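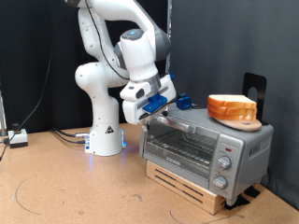 When should a guest get the door code for a cabin with no reception?

Two days before arrival, by text message, and again in the email with the directions. Sending it at booking is too early. People book in winter for summer and the message is buried by the time they pack.

**June, started 9.20 am**

Picking up from the last entry. The job is still the arrival pack for the two Flutwood lets, Priedītis (the cabin at Skerkari) and the house at Altham. The old pack was one long document for both, with bits crossed out depending on which place it went to. Guests at Altham were being told how to light a sauna they don't have. I've split it in two and am keeping the shared parts in a separate file, so a change to the bedding note gets made once.

Current state of the files:

- Priedītis: directions rewritten, kitchen list half done, sauna page untouched
- Altham: directions fine, parking page wrong, kitchen list not started
- Shared: bedding, wifi, rubbish, leaving times

**Directions to Priedītis**

The map link drops the pin on the wrong side of the river. If you follow it you end up at a field gate, and the track beyond is too soft for a car after rain. Tried moving the pin in the listing and it jumped back when I saved. Tried again with the coordinates pasted into the address box and it held, but the listing page then showed the numbers in place of the village name, which looks bad. Put it back as it was.

For now the text message carries the right link and the first line of the directions says to use that one and ignore the one on the listing. I read the whole thing aloud to check it could be followed by someone in the passenger seat. Two changes came out of that. "Bear left after the bus shelter" is now "turn left after the bus shelter", because there's a proper junction there. And the distance from the last tarmac is given in minutes at low speed as well as in kilometres, since visitors from Britain kept asking.

Also added the last shop. It closes early out of season and guests who land in the afternoon miss it. The pack used to say "there is a shop nearby". It's 17 km away.

**Key box, bench test**

Had the spare key box on the bench. Same model as the one on the cabin wall. Complaint from spring was that the code didn't work, and each time the person on the phone got in after being told to try again. I wanted to see what goes wrong.

Set a new code and entered it 15 times, alternating slow and fast. Opened every time when the clear lever was pulled down first. Then did it without clearing, starting from a wrong digit already pressed in. It stayed shut and gave no sign of why. So the box is fine and the instructions are at fault. The old wording was "enter code and open". New wording:

> Pull the small lever down and let go. Press the digits of the code in any order. Push the catch down and the front will drop towards you.

"In any order" matters because people who mistype one digit think they have to start again, and then don't clear it. I'd also like a printed card fixed inside the porch, at a height where it can be read with a phone torch. The light there is on a sensor and goes off while you're still fiddling.

Gloves: couldn't press the buttons reliably in thick ones. Not worth a line in summer. Add one to the winter version.

**Kitchen lists, 11.45 am**

The listing for each place has a tick box for "fully equipped kitchen" and guests read that in very different ways. Messages from last season ask for a garlic press, an egg timer, scales, a fish kettle. Most ask the same few plain things: is there a sharp knife, is there a coffee maker, is there a pan big enough for pasta.

I've dropped "fully equipped" from the pack and will list what's there by drawer and shelf. The list has to be short enough that someone will read it before they go shopping. Leave out plates and cutlery beyond a line saying how many people they serve.
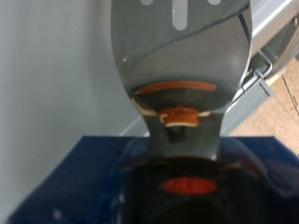

The changeover crew use the same kitchen list for checking, so the names on it have to be ones that everybody uses the same way. I tried the Altham draft on two colleagues and they disagreed over what a fish slice was. One of them calls it a turner. A steel spatula with long slots in the blade, like this one, could be ticked off under three different names, or ticked twice and the plain one reported missing. I've settled on "slotted spatula, steel" and "spatula, no slots". A polished blade shows every mark too, so the crew list gets the words "wipe and dry" next to the steel items, and the guest list leaves that out.

Naming for the rest, agreed so far:

| Use | Don't use |
|---|---|
| frying pan, large | skillet |
| baking tray | oven sheet |
| slotted spatula, steel | fish slice, turner |
| tea towel | dishcloth, drying cloth |
| hob | cooker, stove, range |

"Stove" is kept for the wood stove at Priedītis. It was being used for both and one family asked how to chop wood for the hob.

**Parking page, Altham**

The page says there's space for 2 cars. There is, if both are small and the first one in doesn't need to leave first. Changed to "one large car or two small ones, parked one behind the other". Street parking needs a permit during the day. The permit is in the hall drawer and has to go back there, and it's the item most often taken home by mistake. Moved that line from the end of the page to the top and repeated it on the leaving list.

No photograph of the drive in the pack at the moment. Need one taken from the road, in daylight, with the bins where they normally stand.

**Leaving times**

Both places say 10 am. The pack says "please vacate by 10" and the confirmation email says "check-out is 11". Found this by accident while copying the wifi text. The email is from an old template, before the cleaning was moved forward. Emailed the office to get it changed and put a note at the top of the shared file so it isn't copied back in.

What guests are asked to do before leaving, trimmed down:

- Wash up or run the dishwasher
- Rubbish out, recycling separate
- Windows shut
- Permit back in the drawer (Altham)
- Stove door closed, ash left where it is (Priedītis)

Stripping the beds is off the list. The crew prefer to do it themselves so they can check the mattress covers as they go.

**Printing**

Ran one copy of the Priedītis pack on the office printer, folded as a booklet. Text is readable at arm's length. The map isn't — the grey for the forest prints so dark that the track disappears into it. Will redo the map with no fill and a thicker line for the track. The heavier paper jammed on the first sheet and went through on the second when fed from the side tray.

**Still to do**

- Sauna page for Priedītis. Needs someone who has lit it recently to read the draft.
- Porch card for the key box, laminated, plus the winter line about gloves.
- Pin on the listing. Write to the booking site and ask them to move it from their end.
- Altham kitchen list, room by room with the crew at the next changeover.
- Photograph of the drive.
- Check that the wifi name in the shared file matches the router at Skerkari. It was replaced in spring and the old name may still be in there.

Stopped at 4.30 pm. Files saved in the shared folder under "arrival", with the old combined pack moved to "old" and left unedited.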